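Nilness Home Phone Adapter

If you still like having a proper phone in the hall, you'll know the trouble we all have now that calls come in over the broadband. The Nilness is a small adapter that sits next to your router and lets you carry on with the handset you already own, and I'm very glad we finally have it in the shop after waiting most of the summer for it!

Setting it up is pleasantly dull. Plug it into the router, plug your phone into the Nilness, and wait for the light to stop blinking. You can keep your old number if your provider allows it - do ask them before you cancel anything, as a cancelled number is a terrible nuisance to get back. 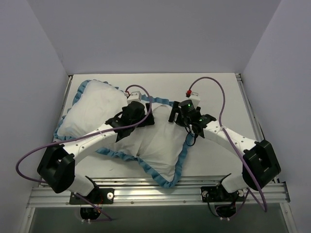
Mulugeta Mersha wrote to us in August that he had moved his mother's line over on a Saturday morning and she was on to her sister before lunch, though he did wish the lead to the router were longer. We've passed that on, and in the meantime we keep a longer lead behind the counter (just ask for it when you order).

The adapter takes 2 handsets on separate sockets, stores 500 blocked numbers and comes with 3 years' guarantee. There's no contract with us, so nothing creeps up on your bill from our side - your provider's call charges are another matter, and well worth reading through with a cup of tea. Please remember that it won't work in a power cut, so keep a charged mobile handy.

Order code: 859

Related items
Plarkis cordless handset
Hirnix call blocker
Yáñez big-button desk phone
Extension leads and sockets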